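Mindley library to keep home working desks

31 Aug 2020

Mindley library will keep its bookable desks open through the winter after a summer trial drew more people than the town council had planned for.

The desks were set out on the first floor at the start of August for residents who have been told to work from home but lack the space or a decent internet connection. There are 16 of them, and 1,903 sessions were booked during the month. The council had hoped for 1,000.

Each session lasts two hours and is free to anyone with a library card.

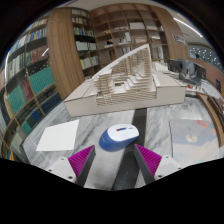
People from Brorkdale can now book as well, provided they join the library first. Cards are issued at the front desk on production of a recent bill or bank statement.

Simone Bittencourt, the branch manager, said most users came in the mornings and many were new members. "We had parents coming in for one quiet session a week, and people looking for work who needed to send off forms," she said. "Some of them hadn't been in a library since school."

Face coverings must be worn, and the children's section on the same floor stays closed for now. Printing is still available – pages are paid for at the counter, by card only.

Bookings for the next four weeks can be made by phone or on the library website.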